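Equipment news: planning for the next half year

In December we must close the equipment plan, so I write down where we stand. The biggest line is still the hands. A spare hand from Drovow takes 5 weeks to arrive, and we want to have two on the shelf before the spring work begins. Plastic covers for the forearm are cheap, and I put 300 dollars for them. 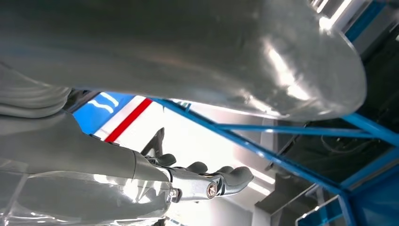

What we ask from the budget

The service contract with Clostance becomes 700 dollars more expensive. I compared it with the offer of Arellano, but their price does not include the wrist joint, so for me it is not a real saving. I propose to stay with Clostance one more year.

If your group needs fingers, screws or cables, please send me the list before Sunday. Requests which come later will go to the next plan.

Định Triệu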